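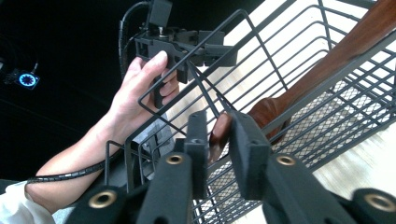 The Clilturcombe home meals program has finished the second part of its grant period, and the work is close to the plan we sent you in January. We cook and deliver a hot lunch to older residents who live alone or who have come home from the hospital in the past month. Most of the money in this period went to food, fuel and the kitchen lease. A smaller part went to serving equipment for the Sunday table, including wire baskets in dark gray like the one shown, which replaced the cardboard trays we had used for cutlery and napkins. The baskets can go through the dishwasher and they stack, so the old trays have been thrown out.

Meals and people served

We delivered meals to 266 households, against a target of 250 in the agreement. The growth came almost entirely from the Ventura side of town, where the clinic now hands out our form at discharge. On the north side the numbers were flat. We had expected more there and have asked the two parish offices to put the form in their newsletters again.

At the end of the period 94 people filled in the short survey. The most common request was for smaller portions of bread and more soup. Several people asked for delivery before noon, and we can't do that on the northern route without a second van. A few said the labels were hard to read, so we now print them in larger type.

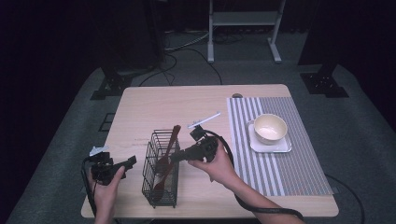
Kitchen and suppliers

Benda remains our main supplier for vegetables and dry goods. Their prices went up once during the period and we took the increase out of the reserve line, as agreed by phone. Hukiser supplied meat and sausage until the contract ended. We have extended it on the same terms through the summer and will ask for three quotes after that.

The walk-in cooler failed on a Sunday afternoon and was repaired the next morning. We moved the stock to the school kitchen and threw out the cooked rice and the dairy. The repair came to $558, paid from maintenance. The repair firm says the compressor is near the end of its life, and a replacement should be in next year's budget.

Staffing

Dagný Bech took over as route coordinator when the post became vacant. She has redrawn the southern route so that it starts at the far end and works back toward the kitchen — drivers say this saves them a good part of an hour. One driver position is still open. We have advertised it twice and had few replies, probably on account of the split shift, and we would like to offer it as a single morning shift from the next period.

All kitchen staff hold current food safety certificates. Two are due for renewal before the next report.

The Sunday table

The shared lunch on Sundays is for people who can get out and want company. Attendance dropped in the cold weeks and has come back since. We bought tables in light wood for it to replace the folding ones, and they have made the room easier to clean.

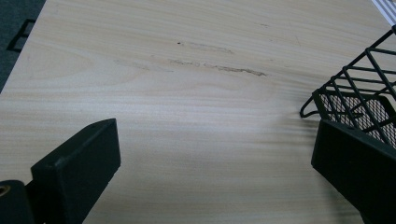
Light wood tabletop and gray carpet.

The lunch still costs more per person than the delivered meals. We propose to keep it at its present size and not add a second day.
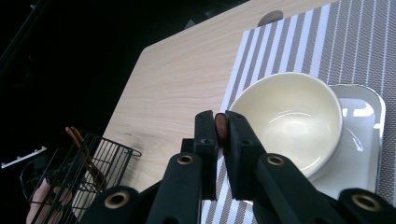
Page 3

Changes requested

We ask for your approval to move the unspent part of the printing line to fuel. The amount is small and the total grant does not change. We also ask that the driver position be shown as one morning shift, with the hours left over going to the weekend cook.

Next period

The new menu starts once the survey comments have been worked through. Soup will be offered on two more days of the week, and bread will come in half portions unless the household asks for more. The van lease is due for renewal and we are comparing it with the cost of buying a used van.

The expense sheets and the signed delivery logs are being sent separately. Questions on the routes can go straight to Dagný Bech at the kitchen office, mornings before ten.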